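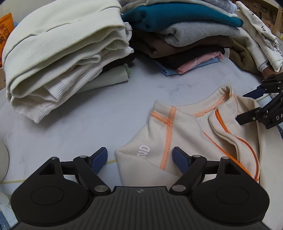

The fold, the pile and the promise

Every few years someone sells us folding again. The latest to reach my letterbox is the Istwood method, a $100 home course with a workbook, built on the claim that a well-folded stack will change how you dress. I have my doubts, and most of them are made of fleece.

Shirts are easy. A pink tee with white print will sit flat under anything, and a light-blue one will happily hold up the bottom of a pile. The trouble starts with a cream fleece like the one spread across the tabletop, with its orange stitching, its curved orange piping and a thick bit at the neck that refuses to lie down. The Istwood workbook gives fleece 2 pages. Both of them assume a plain crew neck.

Iara Retamal has taught the course in her Ballarat living room for 6 years and doesn't mind being argued with. "People fold to the edge of the garment," she told me. "Fold to the width of the shelf. Then it doesn't matter what shape the neck is."

Fair enough, but my shelf is narrower than hers. I tried it on a hooded top of my own and got something like a loaf of bread. It stayed that way until I put a jumper on it.

Her other rule is to sort by colour, pale with pale. It looks lovely. Off-whites and creams in one tall stack, a mint-cream sweatshirt on top, and you could be in a shop. You could also be there some time, looking for the one cream top you wanted, while the sage green and the dark thing at the bottom are as good as lost. A mixed pile, teal knit over light grey over brown over black, is uglier and I can find what I want in it by its edge.

Genivaldo Arruda, who runs the Daza laundry two streets from my place, was less diplomatic. "Heavy stuff at the bottom, and don't go higher than your elbow," he said. He has never read the workbook. He does think fleece should be rolled, and on that he and Retamal will not be reconciled.

I rolled mine. It unrolled overnight and took a sock with it to the back of the cupboard. The hooded top has gone on a hook behind the door, and the workbook is up on the shelf where it used to be.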